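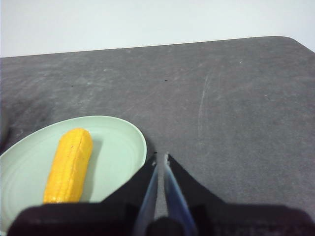
Page last changed: August 2026

4. Setting the play table

The Weklow play kitchen comes with its own dishes and play food. Set the table after the kitchen unit is standing level (section 3) and before children use it for the first time.

4.1 Before you start

Wash all plates and play food by hand in warm water with a little dish soap. Rinse and let dry on a towel. Do not put them in the dishwasher.

Wipe the tabletop with a damp cloth. Smudges and wipe marks show up easily on a dark gray top. Go over it a second time with a dry cloth if they bother you. Scratches do not wipe out, and scouring powder will make them worse.

4.2 Placing the plates and food

1. Put one green plate at each seat, raised rim up.
2. Lay the yellow corn cob directly on the plate. It can point in any direction.
3. Place the remaining food on the shelf or in the Foltmont storage bin.
4. Check that no plate hangs over the edge of the table.

Note: Sets packed before November have 2 corn cobs. Later sets have 3. Both are complete.

Caution: Play food is not for eating or chewing. Throw away any piece that is cracked or has come apart at a seam.

Caution: Do not heat the plates or serve hot food on them.

4.3 After play

1. Take the food off the plates.
2. Stack the plates with the largest at the bottom.
3. Wipe the table and let it dry before putting the cover on.

Rinse the corn under running water if crumbs or modeling dough get between the kernels. A soft toothbrush works for anything that sticks.

Replacement plates and food are listed in section 13. Send corrections to this page to Julián Urquijo.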